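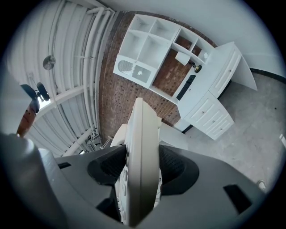 Posted by Dana Relitz in House, July

There are people who move into a place with a brick wall and know right away what to do with it. I moved in and put a chair in front of it, and then I sat in the chair facing the other way for most of a winter.

The wall came with a white built-in, which is the real subject of this post. Drawers, a desk, open cubbies, a cabinet up top with glass doors. The listing called it "a dream wall of storage." I have owned many things in my life and never once had a wall of storage, and I assumed that having one would turn me into the sort of woman who knows where the scissors are.

I would like to report on that.

The building is on the side of Masden where people used to make things. Ours made buttons, or possibly button boxes, depending on which neighbor you get. It's almost 100 years old. Whoever turned it into somewhere to live did it with a certain amount of restraint, or ran out of money, and from inside the two look about the same. The floor is concrete. The ceiling is corrugated metal painted white, with steel beams going across it and a bundle of white pipes running along the top of the bricks, going I don't know where. When I first saw the pipes I asked if they could be moved, and the man showing me around laughed for a good long time.

I've come around to the ceiling. It's loud in the rain, and the fan makes no difference to anything in August except the mail, but when I'm supposed to be working I can lean back and follow the ridges from one end to the other, and that is worth something. The bricks I liked from the start. They're small and reddish-brown, they shed a fine orange dust onto everything below them, and you can't hang a picture on them without renting a tool.

So, the built-in.

When I got here it was a color the previous owner called cream and I called teeth. I painted it white. The paint was Vulon, the cabinet kind, which goes on like yogurt and wants a day between coats. I gave it two coats and it needed three. I know it needed three because I found the spot inside the top cabinet where the old color still shows through, and now I can't look at anything else when I open that door. You can't see it from the floor. I can see it from the floor.

I also got a quote from Rissanen, the cabinet people out past the rail yard, to take the entire thing down and put in a new one. $2,395, not counting the patching of whatever was behind it. I kept the quote in one of the drawers for a month, and every time I opened that drawer I felt rich for having not spent it. That is a kind of budgeting.

What I did instead was empty it. All of it, onto the floor, on a morning when I had told people I was busy.

I don't recommend this, although every book about tidying does. The books want you to see it all in one heap so you'll be ashamed. I was more impressed than ashamed. I had a bread basket full of chargers. I had a box labeled "IMPORTANT – CABLES" and under that a box labeled "cables." I had the instructions to a rice cooker I gave away before I moved, and a jar of buttons I'd bought at the flea market in my first week here, in honor of the building, before I heard about the possibility of boxes.

The cubbies had been the worst of it. An open cubby is a very poor design for a person like me. It's a small square stage. Anything you put in it looks like a decision. Put one candle in and you're a spa; put in a candle, a stapler and some socks and you're the back counter of a dry cleaner. Mine had been the second thing since about Thanksgiving. I'd tried baskets, and all the baskets did was hide the socks from me, so I bought more socks.

By lunch I had the cubbies cleared and wiped, and I stood back and had what I can only call a religious feeling. Just white squares, all in rows. I decided I would put back only what deserved it.

You may guess how the auditions went.

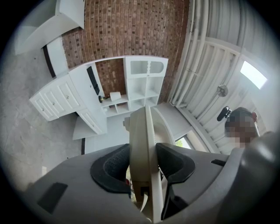 Dana Relitz
Writer, repainter, sole editor of this blog

So the cubbies have nothing in them. They've had nothing in them ever since. I keep walking up to them with a nice bowl and then walking away with the bowl.

My sister-in-law thinks it looks like a store that's closing. My own view is that it's the most expensive thing in the house, considering what storage costs per month in this town, and that I'm entitled to leave it bare if I want to, the way rich people leave lawns. The fact that the bread basket of chargers is now living under my bed has no bearing on it.

The shelf next to the cubbies is the one place I let things back in. It has the little lamp with the dark base and the brass-colored fitting, and a small white card standing up beside it. The lamp came from an estate sale and cost less than its bulb. The card is there because I propped it there while I was dusting, and then it looked like I'd meant it. I've moved it twice since, and both times the shelf looked wrong and I put it back. This may be what styling is. If so I'd like to apologize to all the people I've been rude about.

The black screen is mounted on the side of the unit, and I go back and forth on it. It was meant to get the thing off the desk, and it did. But it's a skinny, stern black shape against all that white, and from most of the room it's like having a very thin judge at your elbow. I thought about painting the side panel dark so it would disappear. Then I remembered how the yogurt went.

Now the drawers, which I'm told are what readers want. They're white like the rest, each with a small round knob, and they're where everything I cleared out of the cubbies would have gone if I'd been honest with myself about the volume. The current arrangement is as follows, and I offer it with no claim that it's a system.

One has paper. Blank paper, written-on paper, the lease, the Rissanen quote (I miss it when it's elsewhere), and a folder called "To Do" that I'm scared of.

One has tools, by which I mean a hammer, a tape measure, a level I don't believe, and the putty knife I used to open the paint.

One has what I'll call office. Pens, tape, stamps of several eras, the scissors. I want it noted that the scissors are in there. I checked before I started typing. They aren't in there, but they were at lunch.

And one won't open when it's humid, so it has the Christmas lights.

About the knobs. I took them off to paint, put them in a saucer, and then put them back on in whatever order they came out, and now one of them turns. Just spins, all the way around, like it's on a safe. I've tightened it. I've put a washer behind it. I've started giving it a little spin as I go past, and I suspect I'd be sorry if it got fixed.

The desk I have no complaints about. It's flat and white and has a thin dark trim along the edge that I taped off so carefully I gave myself a headache. It shows every coffee ring, so I've become a person who owns a coaster. I do most of my writing at it between six and nine in the morning, before the brick dust has had a chance to settle, and on a good day I don't look up at all.

I did want to say something about the glass doors. Everybody who visits asks what I'm going to put behind them. With the doors shut you get a faint view of a white inside, and if you know where to look, and I've told you I do, a bit of teeth. My grandmother would have filled it with the good plates. I don't have good plates. I have plates. I considered books, but the ones I like have been dropped in the bath, and the ones that look right behind glass I haven't read.

For now I'm going to leave it, and get a small can of Vulon and do the third coat in there while there's still nothing to move. I've said this in the last two posts as well, for those of you keeping track. The brush is clean. The can is on the list. The list is in the paper drawer, probably under the lease.

If anyone near Masden wants a bread basket full of chargers, it comes with the basket.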